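Virkano 工作间例会记录

日期：18/03/2022
地点：Narkden 楼下长间，靠窗那头
到会：Rory Carnegie（主持）、Ruairi Pollock、Ewan Baird、Struan Galbraith
晚到：Beathag MacRitchie（第二项讲到一半进来的）
记录：Ewan Baird
记得急，有漏的请直接在本页后面补，不要另发一份，上次弄出两个版本，到现在没对上。

一、上次遗留

上次记录，大家过了一遍。Struan 提一处更正：上次写“旧台布全部扔掉”，他说的是“旧台布先收着”。改过来。旧布现在在楼梯底下，卷着，用绳子捆的，没扔。

卷闸门的油上了，Ruairi 上的。还是响，比之前轻。不再列入。

门口的地垫，未办。Rory 说是他的事，还是他的事。

剪刀。上次讲好每张台各一把，拴绳。绳子拴了，剪刀又不见了一把，绳子还在。Struan 说看见过在包装那边，去找。找不到再买，这次买便宜的。

Skorkemau 的尾款到了。Rory 口头通报，细节不进记录。

二、台面

本次主要内容，讲得最久，下面按讲的顺序记，比较乱。

背景（Beathag 要求写进来，给以后来的人看）：工作间的台子大部分是这栋楼启用时就有的，1984 年的东西，很重，搬不动，也没人想搬。台面磕碰多，边上有缺口，长条件放上去一拖就刮。去年试过垫纸，垫纸会滑，还起皱，量尺寸的时候底下不平。后来试毛毯，毛太长，粘得条子上都是毛，Skorkemau 那边来收货的时候问了一句，大家脸上都不好看。

所以改布面。青绿色，Szulc 的布。颜色是 Ruairi 选的，理由是白条放上去看得清，浅蓝条放上去也还分得开。Struan 当时主张用灰色，说灰色耐脏。这次他仍然主张灰色，记一笔。

Rory：先别讨论颜色了，布已经裁了。

Struan：裁了也可以讨论。

Rory：下次。

布的铺法，Ruairi 讲：先把台面吸一遍，边角用手摸，摸到渣子就再吸。布从里侧往外铺，拉到前沿，翻下去，底下夹住。不要用钉。之前有人在 2 号台后沿打了钉，布一拉就从钉眼开始裂，那块布只能改小用了。谁打的没追究，以后不打。

夹子用黑的大号长尾夹，夹在台面下沿，把手翻平，不然走过去会勾裤子。Ewan 的裤子勾破一次，不报销，自己认了。

布起皱怎么办。Beathag（刚进来）说用熨斗隔一层纸低温走一下。Ruairi 说不用熨，铺完放一夜自己会平。两人意见不同，决定：2 号台不熨，靠门那张熨，下次会上比一比。谁也别偷偷去熨 2 号台。

布脏了怎么办。拍，刷，不水洗。Szulc 的人说可以水洗，但是会缩，缩多少他也讲不清楚。那就当不能洗。咖啡不准上台，这条以前就有，再讲一遍。茶也不准。Struan 问白水可不可以。不可以。

台面光线。下午靠窗那头有反光，看白条的边看不准。Rory 提议把窗帘下半截拉上。Ewan 说拉上就要开灯，灯是黄的，浅蓝条在黄灯底下看起来跟白条差不多。这个是真问题，上个月配错一包就是这么来的。换灯管，换偏白的。Ewan 去问价，问到了先报 Rory，不要自己垫钱。

台面高度。Beathag 觉得低，弯腰久了背疼。Ruairi 觉得正好。Struan 说各垫各的。台子四条腿都垫一样高才行，不能只垫她那边，这话是 Rory 说的，本来不用写，但是已经有人只垫过一边了，条子自己滚下去。先不动，Beathag 用那张高一点的。

三、长条怎么摆

这一项跟上一项其实是连着的，分开记方便查。

原来各人摆法不一样。有人竖着放，条头冲自己；有人横着放；有人斜着放，说顺手。斜着放的请自己改一改。今天定下来：一律横放，跟台子前沿平行。

白条为主，先放。浅蓝条后放。两样在一张台上的时候，允许搭着放，但只在对色的时候搭，对完就分开收。Struan 问搭着放会不会压出印子，Ruairi 说时间短没事，过夜不行。上次过夜的那几条确实有印，在灯下侧着看得出来，正面看不出。Skorkemau 收货是侧着看的。

条子两头要留空，不要顶到台子边上。伸出去的部分走路会碰到。尤其靠过道那头。

台子前沿也不要压着放。往里挪，手伸过去拿得到就行，不要图近。

放的时候双手，一手一头，先放一头再放另一头，别从中间一把抓。从中间抓，细的那种会弯。放下之后不要在布上推，要挪就提起来挪，推了布会跟着走，布走了底下又要重新夹。

铺布之后白条横放，大家照这个方向放：
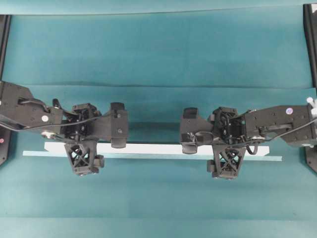
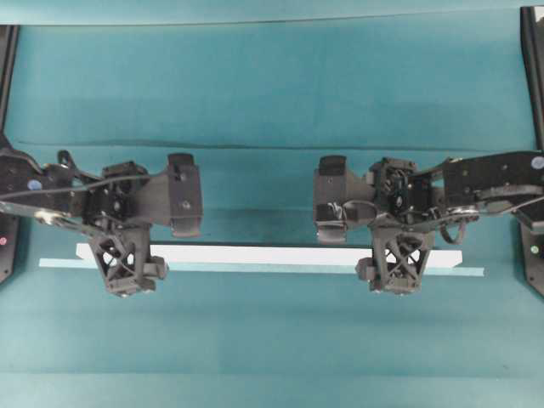

接着讲尺寸。现在的问题是量条子用的尺不统一。钢尺一把，卷尺几把，卷尺头都松了，量出来差一点。差一点在单根上看不出，拼起来就看出来了。Struan 提议只用钢尺。钢尺不够长，要接着量，接一次又差一点。

Ruairi 提议在台子前沿贴一条刻度带，条子往上一靠就知道。Rory 同意，但是布面上贴不住，要贴就得贴在台子的硬边上，布翻下去正好把硬边包了。来回讲了一阵。最后：前沿布不翻到底，留出一条硬边，刻度带贴在硬边上。夹子位置随之改。前面第二项讲的“翻下去底下夹住”，2 号台除外。（Ewan 注：那就是两种铺法了，我会在墙上贴一张说明，不然没人记得。）

刻度带谁买：Beathag。买自粘的，不要带磁的，上次带磁的吸了一堆碎屑。

还有编号。白条目前在末端背面用铅笔写号，浅蓝条写在胶纸上。胶纸会留胶。Beathag 试过用美纹纸，好撕，但是放久了也留。Ruairi 的意思是浅蓝条也用铅笔写，写轻一点。Struan 试过，看不见，要对着光找半天。未定。先维持胶纸，当天贴当天撕，不过夜。

编号写法：先单号，再色，再顺序。不要自己发明简写。“Sk白长二”这种，过一个礼拜连写的人自己都不认识，说的就是 Ewan，我认。

次品怎么放。以前是放台子最里侧，跟好的就隔一只手。混过。今天定：次品当场下台，放墙边那个架子最底层，不要放回台上“等一下再看”。等一下就没人看了。架子最底层原来放的那堆纸筒要先清掉，Struan 清。

Beathag 问：什么算次品，磕了一个小角算不算。讲了几种情况：

角上磕碰，装进去看不见的那一头，不算。
正面有划痕，手指甲能刮到的，算。刮不到但看得到的，先单独放，Rory 看。
弯的，平放在台上两头翘的，算。
颜色不对，算，而且要告诉大家，一般不会只有一根。
脏的，不算，擦。用干布，软的那种，不要用纸巾，纸巾掉屑。

Rory 补一句：拿不准就放 Rory 那边，不要怕多。他宁可多看几根也不想再开车去 Skorkemau 换货，上次来回一整天，还下雨，门口停不了车。

四、打包

现在存货，Struan 报：待打包的白条 40 根，已对过色。浅蓝条另外算，他没带单子，会后补。（补：会后没补，下次会前补。）

包法照旧，先软纸后气泡膜，最外面瓦楞纸。软纸快没了，大约够用到月底。Beathag 订。订的时候注意宽度，上次订窄了，包的时候接不上，露一条缝，后来全改去垫箱底了。

打包在哪里包，这个讲了很久。目前是在布面台子上直接包，方便，但是胶带老是粘到布上，一撕就起毛。起毛的地方再放白条又粘毛，跟毛毯那次一样了。Ruairi 很不高兴，布是他铺的。

决定：布面台子只做摆、量、对色、检查。打包一律移到后面那张硬面台。胶带座也一起搬过去，搬过去就不要再拿回来。谁把胶带座拿到布面台子上谁去刷布。

后面那张台目前堆满了。东西如下，各人领回：
旧样板一叠，Rory。
电钻盒子，空的，电钻在哪里不知道。Struan 说在车上。
两卷没拆的膜，放着，本来就该在那里。
一个纸箱，写着“别动”，没人认。拆开看了，是灯泡，老式的。留着？Rory 说留着。
雨衣，Beathag 的。
一袋拆下来的夹子，归到夹子盒里，小号的不要混进去。

会后马上清，不要拖到下次。

从布面台搬到后面那张台，中间要转一个弯，条子长，一个人搬会扫到架子。两个人搬，前面那个看路，后面那个别说话（Ruairi 原话，记下来了）。过弯的时候抬高，过了架子再放低。地上那块翘起来的地胶先用宽胶带压一下，等 Rory 找人来弄。

箱子外面写什么：客户、色、数、哪头朝上。写在两头，不要只写在上面，叠起来以后上面就看不见了。字写大。Ewan 的字小，由别人写。

五、搬库

Narkden 那边通知，楼下侧间十月可以给我们用。钥匙还没有。Rory 去看过，干的，有窗但是窗打不开，地面有一点斜。能放长件，这是主要的好处。现在长件都靠墙竖着，竖久了会弯，大家都知道，没地方没办法。

侧间里打算做平架，一层一层横放。Struan 画了个草图，传看了一遍，Beathag 问最上面那层怎么够得着。草图上没有画人，所以没想到。改低一层。他回去重画。

白条和浅蓝条分层放，不要同层。每层也铺布，用旧台布就可以，所以旧台布确实不能扔（见第一项更正）。旧布先抖干净，去外面抖，不要在工作间抖，上次抖完台面上又是一层灰。

清单：十月之前要把现有长件全部过一遍，登记，弯的挑出来。Ruairi 和 Beathag 分着做。不要一天做完，一天做完肯定会漏。表格用以前那种，列不要再加了，加了打印出来字太小。

架子木料从哪里来，Szulc 只卖布，不卖木料，不要再去问了。Struan 认识一个地方，先去看。

租金。Rory 在谈。不进记录。

六、收工顺序

这一段是 Ewan 要求讲的，因为早上总是他第一个来。

收工前台面上的长条全部收回架上，盖布。现在经常有人留着，说明天接着做，明天来了别人不知道能不能动，就绕着放，越绕越挤。真要留，写张纸条，写名字，写到什么时候。只写“别动”不算。

布面刷一遍，顺着一个方向刷，来回刷等于没刷。刷子挂在台脚的钩子上，不要放台面上。

地面扫长台底下。底下最容易漏，碎屑、胶带头、铅笔，什么都有，上次还扫出一把剪刀（不是现在找不到的那一把）。

灯，关。窗，查。卷闸门下到底，听到响再走。

垃圾，瓦楞纸拆平，气泡膜单独一袋，不要混装。楼上的人已经来说过一次了，口气还算客气。

轮值照旧，表在门后面。Beathag 下周跟 Struan 换一次，两人自己讲好了，这里只做记录。

七、其它

茶水角的水壶底有垢，大家轮流除一除，一次都没人除过。Ruairi 带醋来。

冰箱里那盒东西，已经扔了。盒子洗了，在水池边，请领走。

有人提出工作间放音乐。可以放，量尺寸的时候关。Struan 说他量尺寸的时候反而要听。那就他戴耳机，但是搬长条的时候摘下来，后面人喊听不见很危险。

Beathag 提新手套。现在的手套掌心有颗粒，拿白条会留小点点，擦得掉，但是每根都擦太费时间。换光面薄的那种。要 13 双，包括备用，尺码她统计，今天走之前每个人把尺码告诉她。Rory 不知道自己的尺码，当场试了 Ewan 的，小了。

Skorkemau 下一批什么时候要，Rory 说还没有定，但是不会晚。意思就是要早做准备。浅蓝那种这次可能会多要一点，没有确认，不要先做。

展示样品，Ruairi 问还要不要留一套在门口给客人看。门口潮，上次留的那套边上起了一点翘。移到里面靠柱子的位置，挂起来不行，平放。平放又占地方。Rory 想一想。

八、事项

Rory：地垫；地胶找人；看样品放哪；拿不准的条子他看。
Ruairi：2 号台前沿重新铺，留硬边；醋；长件登记一半。
Beathag：刻度带；软纸（注意宽度！）；手套；长件登记另一半；靠门那张布熨一下。
Struan：纸筒清掉；剪刀；架子草图重画；浅蓝条的数；看木料。
Ewan：灯管问价；铺法说明贴墙上；本记录。

下次会之前，各人把自己那条先划掉再来，没做的也写明白为什么没做，别到会上才想。

下次地点不变。时间 Rory 另外通知，他要先看 Skorkemau 那边哪天收货。

补充（Beathag，会后手写，Ewan 代录）：熨布要隔纸，纸我放在熨斗旁边了，请不要拿去包东西。另外 2 号台左后脚好像也有点晃，不是布的问题，是垫片掉了，垫片我检到了，在夹子盒里。

补充（Struan）：电钻确实在车上。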